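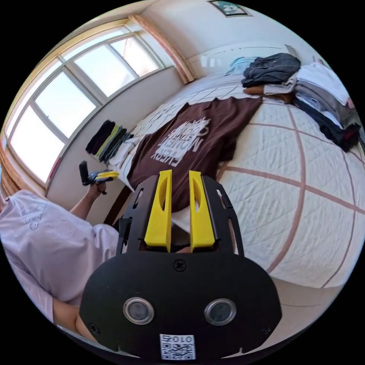 Zoi Politis put it to me early on that a bed is the worst folding table in any house, and that a quilted cover makes it worse, as sleeves catch on the stitching. I half agree. It's too low and too soft, but it's big, and people I talked to in Rorbridge kept going back to it whatever else they had (me too, at home!).

So in November I asked 16 households to fold on the bed for 10 days and keep a short diary. Most of them settled into the same layout without any prompting from me: finished stack up by the pillow, the heap off to one side, and a clear patch in the middle for whatever was being folded. T-shirts went down flat with the back facing up, as in Figure 1. Jackets were the odd ones out, and they tended to end up hanging over the side until last.
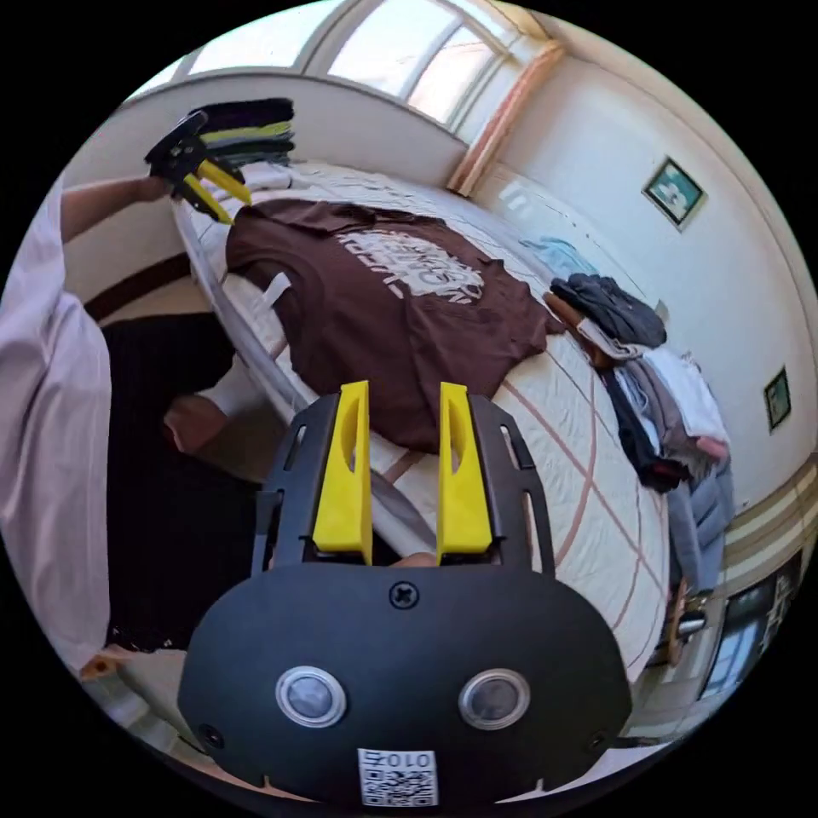
Figure 1. A T-shirt laid flat on the bedspread, with folded clothes near the headboard and a pile of clothes on the right.

3.2 What the diaries said about stacks

Stacks by the pillow got knocked over less than I'd guessed, though two people moved theirs to a chair by the second week.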